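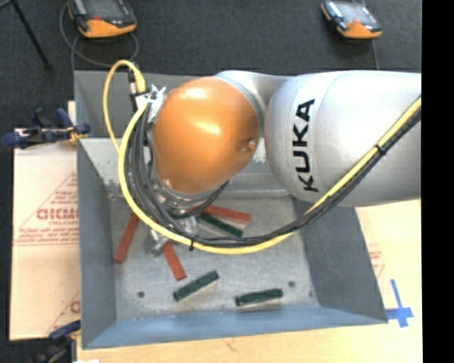 7th March

Sourdough starter number 2 is alive again! I'd more or less written it off in February after the fridge incident, but I fed it rye from the Heiskanen bag two nights running and this morning it had climbed right up to the rubber band and a bit over. Smells like yogurt and green apples. The other jar (the Drorkitz white flour one) is still sulking, gray liquid on top, so I poured that off and gave it another go.

Baked the test loaf at lunch. Same recipe as last time except I held back some of the water, because Amerley said my dough was basically soup, and she was right. Much easier to shape. I still tore the skin on the second fold and had to pinch it closed, which is why there's that weird seam on the bottom. Crumb is tighter than I wanted but it's even all the way through, no giant cave under the crust like the February ones.

Notes for whoever uses the oven next: the dial reads hot. I had the little thermometer on the middle rack and it took forever to settle. Give it a full 90 minutes of preheat with the stone in, and please don't open the door to check (I opened the door to check). Steam tray goes on the bottom rack, left side, or it drips on the element.

Salt – we're nearly out. The Jurkus coarse stuff is fine for sprinkling but it doesn't dissolve in time if you add it late, so either grind it or get the fine kind. I had a couple of crunchy bites today and so did Amerley, who was polite about it.

Also tried the long cold proof she keeps going on about. Dough went into the fridge at 7 last night and came out stiff and so easy to score, wow. Did the wheat-ear cuts and they opened up on one side only. Blade was probably dull. I've put new ones in the drawer with the scrapers.

Next time: half rye, half white, same water as today, and leave it longer on the counter before it goes in the cold. Want to try the Fallholm spelt too if the order shows up. Amerley took the end of the loaf home for soup – ask her if it held up toasted.

Feed both jars tomorrow before coffee. BEFORE.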